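Finishing notebook, April, 8:15 a.m.

Shellac on the Karras cabinet, continued. Last entry ended with me announcing that the doors were done. They weren't. Came in, turned on the side lamp, and there was a bloom across the left door like somebody had breathed on it and it had kept the breath. The right door is fine, which is almost more annoying, as they were done from the same jar in the same hour.

Suspects so far:

The jar. Blond flakes from Gralness, 30 grams to 100 ml of alcohol, mixed by me, labeled by me, and the label says "fresh." It does not say when. I would like a word with the author. Test drop on glass from this jar is still tacky at the edge after lunch, so I'm calling it old and not using it on anything I'd have to apologize for.

The weather. It rained through most of the first session and I had the window open for the fumes. Damp air plus fast alcohol gives you blush, every book says so, and I have read the books out loud to other people.

The left door itself. Mei-kuen Shek thinks it was waxed at some point and the right one wasn't. She rubbed a corner with mineral spirits and got a yellowish smear on the rag. I rubbed the opposite corner and got nothing, so either the wax is patchy or she rubs harder.

Tried on the blush, lower left corner only: a quick wipe with straight alcohol on a barely damp pad. Bloom lifted, then half of it came back while I was writing the previous sentence. Second wipe, window shut, better. Will leave it until evening before I say anything cheerful.

Housekeeping, since I keep writing this and then not doing it: alcohol rags get opened out flat and dried before they go anywhere. Oil rags go in the water can with the lid, never in with the general trash. General trash is for paper, flake dust and coffee cups. New bag when it's full, old one tied off before anyone starts sanding. 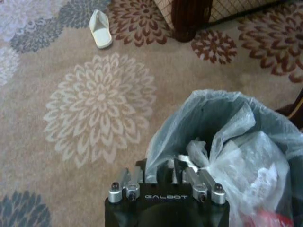 Fresh batch, noon

Same ratio, 30 grams to 100 ml. Ground the flakes first in the coffee grinder that is no longer allowed to be a coffee grinder. They dissolved much sooner than whole flakes do, though they clumped at the bottom until I swirled the jar. Strained through a paint filter, twice, as the first pass left specks. Label has the month, the ratio and my initials, so whoever is blamed next time can be blamed accurately.

Sample boards: one cherry, one maple, one offcut of what Callum Dobson insists is pear. Wiped three coats on each. Cherry took it well. Maple looks like maple with a cold. The pear, if it is pear, drank the first coat completely and showed nothing until the last.

Rub out on the cherry. Went up through the papers to 3,000 with a drop of soapy water, then a soft cloth. I went through the finish on one edge, same edge I always go through, where the hand tips at the end of the stroke. Next board I'm starting in the middle and stopping short of the edges. I believe I wrote that last April too.

Sheen

The owner wants "a glow but no shine," and I've been trying to turn that into a procedure. Nearly had it with gray pad and wax on the maple. Under the shop lights it looked dull, and at the window it looked like a bowling lane. Everything we judge in here is judged from a foot away, tilted, squinting. The cabinet is going back to a big front room where people will see it from a couch, with daylight on one side and lamps on the other, and they won't be tilting anything. So sheen gets decided standing well back from now on, lights off, then on.

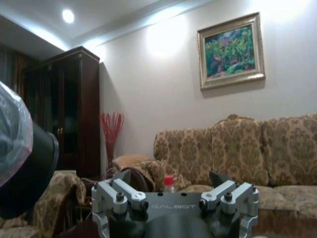

Phyllis Catterall, after reading the page over lunch, says the distance business is all very well but the left door is still the question, and that if there's wax under there no amount of standing back will fix it. She would strip the door, wash it twice with mineral spirits, seal with one thin dewaxed coat and start over. She also says "barely damp" is not a measurement.

Fair on both. Stripping it is a day I didn't want to spend. I asked Jordan Sugden whether the hinges could stay on and got a look, so the hinges are coming off.

6:30 p.m. Corner check: bloom back, fainter, shaped like Ohio. Stripping the door. Need more mineral spirits, gray pads, and masking tape that sticks to something other than itself. Old jar poured into the waste can. Pear board still on the windowsill, don't touch it, it's soft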